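ホーム　論文一覧　著者の方へ　お問い合わせ
最終更新：12月
Vedholm研究室　シミュレーション評価班　12月

4.2 扉通過課題におけるBalitzキットの使用感

前節では導入の手順をやや細かく述べたので、本節では、読者の皆さまがいちばん気にしておられるであろう扉の課題について、少し腰を据えて書いておきたい。評価の対象は、Najjar社が提供する双腕ロボット用の遠隔操作キットBalitzであり、住宅内を模した仮想環境Cashamの中で動かした。試行は全部で1,956回、そのうち記録に欠けがなく解析に回せたものは1,791回である。操作者の視点は胴体の上から見下ろす形に固定されていて、慣れるまでは床や壁の傾きに戸惑うのだが、両手先と戸口を一度に見渡せる利点は思いのほか大きい。
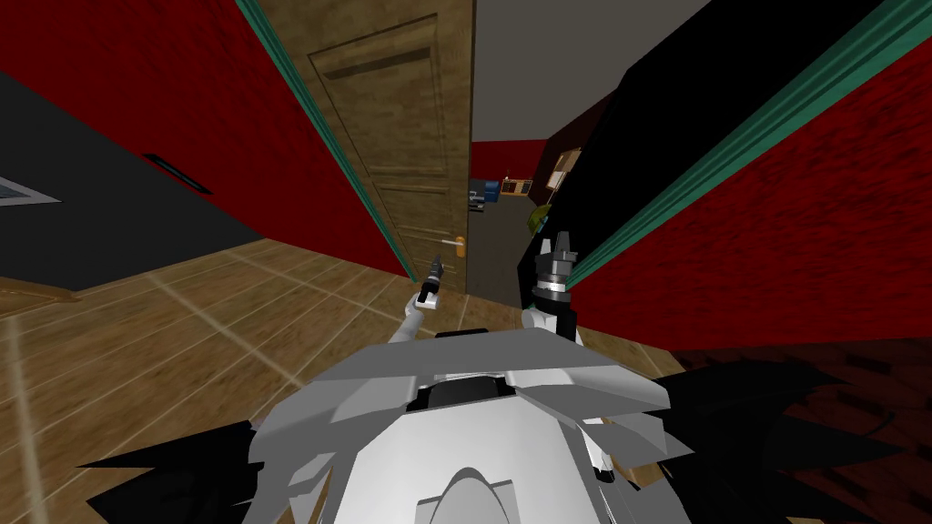 図3　Casham内での扉通過課題。開いた扉のレバーハンドルの近くに左グリッパがある。

解析から外した試行についても触れておくと、その大半は通信の途切れによるもので、キットの操作性そのものとは分けて考えてよいと思う。むしろ丁寧に見ておきたいのは、扉が開いたあとの動きである。胴体を戸口へ進める段になると、操作者はどうしても奥の部屋に気を取られ、手前の扉枠と腕との間隔を見誤りやすい。解析対象のうち213回で腕と枠との接触が記録され、さらにその中の122回は右腕側に集中していた。 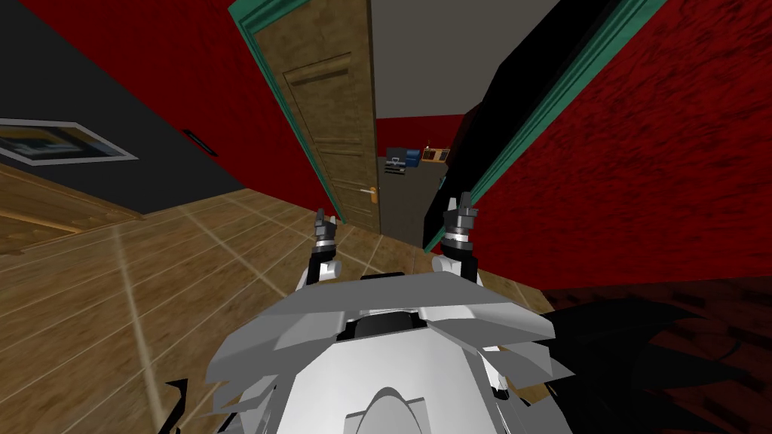 右腕側に偏った理由を一つに絞ることは難しいが、初期設定では左右の手先の速度が同じ値に揃えられており、利き手の側でつい大きく動かしてしまう操作者が多かったようである。幸い、Balitzの設定画面では左右の速度を別々に下げることができ、この調整は初めての方にもぜひ勧めたい。なお、速度を下げた条件での所要時間の変化は、引き出しの課題と合わせて4.3節で扱う。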